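Chapter 6
Sorting and Storing Small Goods

In this chapter you will learn
how mixed goods are received and sorted
how to choose a bin for a given kind of stock
when a divided bin is better than two single ones
how to keep bins clean and when to take them out of use

Key terms: mixed lot, tote, divided bin, holding side, pick face, sort code

6.1 The problem of mixed goods

Most of the stock dealt with in Chapters 4 and 5 arrived in full cases. A case of 20 identical jars is easy to store. It has one label, one size and one place on the shelf, and the person who puts it away hardly needs to look inside.

Small goods are different. A shop that takes returns, a charity depot or a lost property office receives things one at a time and in no order. A single delivery may hold toys, drinks, kitchen tools and odd parts of things that were once sold as sets. This is called a mixed lot. It can't be stored until it has been sorted, and sorting costs more in wages than any other job in a small goods store.

Viola Messina ran the returns room at Hestau, a mail order firm, for most of her working life. The room handled 3,000 items in an ordinary month and far more in February, when the last of the Christmas returns came in. In her notes for new staff she wrote: "Pick it up once. Decide what it is. Put it where it goes. If you put it back in the pile you have paid for it twice."

Her rule is still the best place to begin. Each time an item is handled and put down again without a decision, the cost of sorting it goes up and nothing has been gained.

6.2 Choosing a bin

The bin is the basic piece of equipment. It may be called a tote, a tray or a crate, depending on the trade. Three points matter when choosing one.

The first is depth. A deep bin holds more, but goods at the bottom are hidden and soft goods are pressed flat. For hand sorting, the worker should be able to see every item without moving another.

The second is the wall. Thin upright walls give the most room inside for the space the bin takes up on the bench. Sloping walls waste some of that room but allow empty bins to be stacked one inside another. The Verneo depot, described at the end of this chapter, uses upright bins on the benches and sloping ones for transport.

The third is colour. A plain grey or beige inside is the usual choice, as most goods show up well against it. Dark goods on a dark floor are easily missed at the end of a shift.

6.3 Divided bins

A divided bin has a panel across it or along its length, making two sections. The sections need not be the same size. In the usual method, unsorted goods go in the larger section and the smaller one, called the holding side, is left empty at the start. The worker moves items across as they are dealt with.

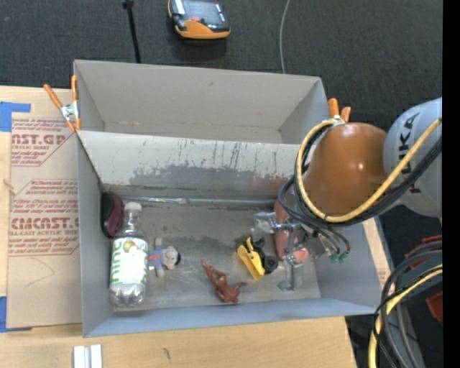
The difficulty with a mixed lot is that its contents do not behave alike. A bottle on its side can roll when the bin is carried. A plush doll gives under the hand and takes up whatever room is left to it. A toy vehicle with wheels will not lie flat and tends to catch on its neighbours. Bottles should be checked for a tight cap before anything soft is put beside them, and anything with a long thin limb or handle should be lifted by its thickest part.

Fill the larger section no more than one layer deep. A bin loaded in this way looks half empty, and new staff often want to add to it. They should be told not to.

6.4 Wear and cleaning

Floors scuff and dividers scratch. Light marks do no harm. A bin should be taken out of use when the wall is cracked or when a rough edge could snag cloth. Wipe bins out at the end of each shift, paying attention to the foot of the divider, where dirt gathers.

Before you read on

List the contents of one drawer at home. Group the items first by size, then by material, and then by use. Keep all three lists, as you will need them for the exercise in section 6.7.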